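节日布置小窍门:客厅不大,照样能热热闹闹

每年一到十二月,我就手痒!箱子从床底下拖出来,彩灯、绸带、松枝、去年剩下的半卷麻绳摊了一地,连走路都得踮着脚。布置这件事我玩了九年,踩过的坑比挂过的球还多,今年干脆把攒下来的小办法一次写全,想到哪儿写到哪儿。

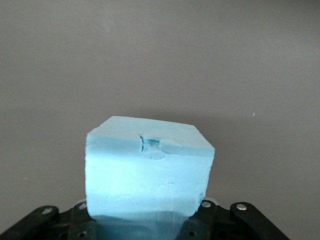 先说松枝花环,因为这是我最爱做、也最容易掉一地针叶的东西。新鲜枝条买回来别急着上手,把根部斜剪一刀,整把插进水桶里,放在阳台或者楼道这种凉快地方过一夜。第二天再扎,枝子吸饱了水,软和,好弯,能多撑好些天。我用的是Skerik的绿色园艺铁丝,0.7毫米那款,细是细了点,但藏在叶子里完全看不见。扎的时候每一小束三根枝条,长短错开,后一束压住前一束的梗,一路朝同一个方向绕。千万别中途换方向,我第一年就换了,结果花环上出现一个“旋儿”,跟小孩后脑勺似的!

扎好以后每隔一两天拿喷壶喷一遍背面。暖气片正上方不要挂,挂了三天就脆,一碰哗啦啦往下掉。假枝条没这个问题,不过刚拆箱总是扁扁的,拿挂烫机远远地吹一吹蒸汽,一边吹一边用手把小杈掰开,立马精神起来。(戴手套!塑料针叶扎手不说,蒸汽是真烫。)

再说彩灯。缠成一团的彩灯大概是全世界最破坏气氛的东西了。我现在的收法是找一块硬纸板,鞋盒盖子就行,两头各剪一个小口,插头那端先卡住,然后绕“8”字。绕完把尾巴卡进另一个口,外面包一层旧报纸,竖着放进箱子。第二年拿出来从尾巴开始放线,一边走一边放,一个结都没有,爽极了!

挂之前务必先在地上通电试一遍。我家最长的一串有505个灯珠,有一年我兴冲冲站在梯子上绕了整整一下午,插上电,中间黑了一截,当时真想坐在梯子上哭。现在学乖了,先铺开,插电亮十分钟,摸摸插头烫不烫,线皮有没有裂,没问题再上墙。线皮破了的就别心疼了,拿胶布缠缠接着用的事情不要做。睡觉前和出门前都把灯关掉,嫌麻烦就买个定时插座,我设的是下午五点亮、晚上十一点灭。

绕树的朋友注意:从树根往上绕,插头留在下面!听起来像废话,可我真的从上往下绕过,绕到底才发现手里捏着的是尾巴。还有,灯不要只贴着外面一圈,往树干那边送一下再带出来,里外都有亮光,树一下子就厚实了,稀疏的小树尤其显效果。

租房的朋友最头疼的是墙。不能打钉子怎么办?我试过的无痕挂钩里,Clenik的小号透明款最好用,撕的时候顺着墙面慢慢往下拉胶条,不要往外扯。贴之前用酒精棉片把墙擦一遍,等干透,按住半分钟,然后先别挂东西,空着放一个小时再上重量。刚刷过的墙、掉粉的墙和墙纸都别贴,会连皮带下来。这种墙我改用伸缩杆,往窗框里一撑,松枝、挂球、卡片全挂在杆子上,一颗钉子不用,收的时候三十秒搞定。

书架顶、电视柜这种长条台面,很多人喜欢把小摆件一字排开,站得跟做操一样。试试把它们挤到一头去!高的放后面,矮的往前,中间塞几枝松枝把底座遮一遮,另一头空着或者只放一支蜡烛。我那对陶瓷小鹿摆了好几年都不起眼,挪到一摞旧书上面,底下垫块深红色的绒布,来串门的人个个都问哪儿买的。

说到蜡烛,我现在基本全换成电子的了。家里有猫,尾巴一扫就是一场惊吓。想要真蜡烛的香味,可以煮一小锅水:橙子切片,两根桂皮,一小把丁香,最小火咕嘟着,满屋子都是过节的味道。人要在旁边,水少了就添。煮过的橙子片不用留,想做干橙片得用新鲜的,切五毫米厚,厨房纸吸掉汁水,烤箱九十度,慢慢烘三个小时,中途翻一次面。烘好对着窗户看,透亮透亮的,串起来挂树上美得不得了!没有烘透的会发霉,捏一下中间还发黏就再送回去烤一会儿。

绸带蝴蝶结我练了很久。窍门就一个:买边上夹了细铁丝的那种,Younis有一款酒红色的,六厘米宽,硬度刚刚好。先折一个圈,捏住,再折一个一样大的,中间用短铁丝拧紧,别用绸带本身打结,一打结就鼓个包。拧好了再拿一小段绸带盖住铁丝,背后点一滴热熔胶。两个耳朵用手指撑圆,尾巴斜着剪,或者对折后从折边往外斜剪一刀,打开就是燕尾形。剪口毛边的话,涂一点点透明指甲油,晾干就不散了。

热熔胶的细丝到处飞,特别难看,对吧?拿吹风机热风扫一遍,丝自己就缩回去没了。不过泡沫做的东西别这么吹,离近了容易变形,老老实实用镊子摘。泡沫也怕太烫的胶,用低温胶枪,先在废料上试一滴。

亮片和金粉我又爱又恨!撒的时候底下垫一张对折过的大纸,撒完沿着折痕倒回瓶子里,能省下一大半。掉在地毯上的用粘毛滚筒,缝里的用橡皮泥按一按。别直接上吸尘器,我家那台Callar的集尘盒到现在还闪闪发光呢。

最后说收纳,这一步做好了,来年的自己会感谢你。玻璃球放鸡蛋托里,大的用一次性纸杯,一杯一个,杯口朝上码在箱底。绸带卷在卫生纸芯上,用珠针别住。花环套个大塑料袋挂在衣架上,别压。每个箱子外面贴张纸,写“客厅”“门口”“树”,不要写“圣诞用品”,我有四个箱子都写着“圣诞用品”,找个树顶星要开四次。

我去年收的时候把挂球数了一遍,一共157个,其中有几个挂绳断了。断绳的单独装一个小袋,放在箱子最上面,开箱第一件事就是换绳。棉线容易滑,用细麻绳或者鱼线都行,鱼线打两个结再剪。

对了,拆箱那天给每间屋拍张布置好的照片,打印出来塞进对应的箱子里。第二年照着摆,或者故意不照着摆,都比从零开始想要轻松得多。我今年打算把门厅全换成蓝色和银色,麻绳已经买好了,松枝下周去挑,等弄好了再来跟大家唠!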